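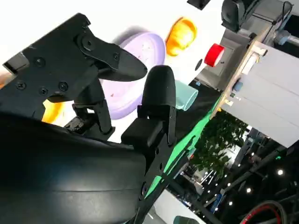 Plongate, June

To: Activity Room Coordinators list
From: Collections Office, Nernance Family Centers
Subject: Re: Play tableware, sorting and return procedure for the summer term

Dear colleagues,

The Collections Office thanks all sites for their comments on the draft procedure for play tableware. The message from Hedvig Bråten, quoted in part below, raised several points that other coordinators had also put to us by telephone. We are replying to the full list so that every site works from the same text. The replies below replace section 4 of the draft. The remaining sections stand as circulated.

Hedvig Bråten wrote:

> Our room received the mixed boxes from the central store last month. The plates
> and cups are a great success with the three- and four-year-olds, and I have no
> complaint about the selection. My difficulty is with the sorting. The draft asks
> us to return each set "complete and by color." Our sets do not divide by color.
> We have a lilac plate that matches no cup, and red cups that match no plate.
> Are we expected to exchange pieces with other sites until they agree?

No exchange is required. The words "by color" were carried over from the procedure for building blocks and should not have appeared in a document on tableware. A set is defined by its box card, and the card may list a lavender plate together with a red cup without any error having been made. Many of the boxes were assembled on purpose from mixed colors, as staff at several sites use them for color naming at the table. Please return the pieces listed on the card and disregard color in every other respect.

Where the card is missing, the site should enter the box number in Triredis and print a replacement. If the number on the lid can no longer be read, write to this office with a short list of the contents and we will match it against the register. The register now holds 2,272 entries for play tableware and play food, so a list that says only "plates and cups" will not be sufficient. Please give the color and the shape of each piece, and mention any rim or edge in a second color. "Red cup, white rim" is a good entry. "Cup" is not.

> The second matter is the food. Some of it is easy to name, but there are pieces
> that my colleagues and I call by different names every week. We have a rounded
> orange-yellow one that has been entered as a pepper, a pumpkin, and a mango.
> The children are satisfied with all three. The return sheet is not.

The office has some sympathy with the children on this point. For the purposes of the return sheet, a piece of play food that cannot be named with confidence should be entered under "Fruit or vegetable, other," followed by its color. The orange-yellow piece would therefore be entered as "Fruit or vegetable, other, orange-yellow." Coordinators should not choose a name for the sake of filling the field. The earlier entries for your room will be merged at this end and you need take no action.

We ask that staff not write on the pieces themselves. Ink comes off on other pieces in the box and on light tabletops, and several white tables at the Engebretsen Street building had to be cleaned with solvent last winter for this reason. Labels belong on the box.

> Third, may I ask what is meant by "inspected flat"? Two of us read it to mean
> that the plate should be checked for warping. A third understood that all pieces
> had to be laid out on a table. We do not have a large table free at closing time.

Both readings are reasonable, and the final text will separate them. The intention is as follows.

Plates are to be placed face up on a level table and pressed lightly at the rim. A plate that rocks should be set aside. The surface is then looked over for specks, scratches, and transferred color. A small red speck on a pale plate is most often a trace of crayon or paint and should be wiped with a damp cloth before it is reported as damage. If it does not come off, note it on the card and keep the plate in use. Marks of this kind are not a reason for withdrawal. Cracks and chipped edges are.

Cups may be laid on their sides for inspection, with the open end toward the person checking. The inside of a cup is the part most often missed, and a cup that has been standing upright on a shelf will collect sand, beads, and small pieces from other games. Laying it down lets the light in. Cups need not be placed upright again until they go back in the box.

Play food is to be turned over once by hand. Glossy pieces should be felt as well as looked at, as a split in a glossy surface is easier to find with a thumb.

The whole set does not have to be laid out at one time. A site with limited table space may work through a box in stages, provided the pieces already checked are kept apart from those still waiting. A tray is suitable. The lid of the box is suitable if it is clean.

> Finally, on washing. The draft gives a temperature but does not say whether the
> pieces may be returned to the box on the same evening. Our kitchen is shared
> with the parents' group, and we cannot leave a rack out overnight.

Pieces may go back on the same evening if they have been dried by hand, including the inside of each cup. They may not be stacked or boxed damp. Sites that share a kitchen may wash tableware in the morning, before 11, by arrangement with the other users of the room. Hedvig, we have written separately to your building manager about a shelf for the rack, and we expect an answer before the summer closing.

We would add one general remark that does not arise from the message above but has come up in returns from other sites. The boxes are intended for use as a laid table: a plate, a cup, and something to serve. Several have come back with the plates in one bag and all the cups in another, tied tightly. This was evidently done with care, but it makes the box slow to open and set out, and children waiting at the table lose patience. Please pack the plates flat at the bottom, with the cups on their sides above them and the food in the remaining space. Bags are not needed.

Replacement pieces are ordered 2 times a year. Requests should reach the office through Triredis, under "Tableware, replacement," with the box number and the wording from the card. We cannot promise the same color. A site that has lost a lavender plate may receive a green or a blue one, and the card will be changed to match. Coordinators who depend on a particular color for a planned activity should say so in the comments field, and we will do what the stock allows.

The revised procedure will be sent to this list as a complete document once the remaining comments have been read. Until then, please use the draft together with the replies given here. Printed copies of the old section 4 should be removed from the activity room folders.

Comments may be sent to the list or to the office directly. Where a comment concerns one box only, please write to the office and put the box number in the subject line.

With kind regards,

Collections Office
Nernance Family Centers, Plongate

You are receiving this message as a member of the Activity Room Coordinators list. Changes of address should be reported to the list administrator at your site.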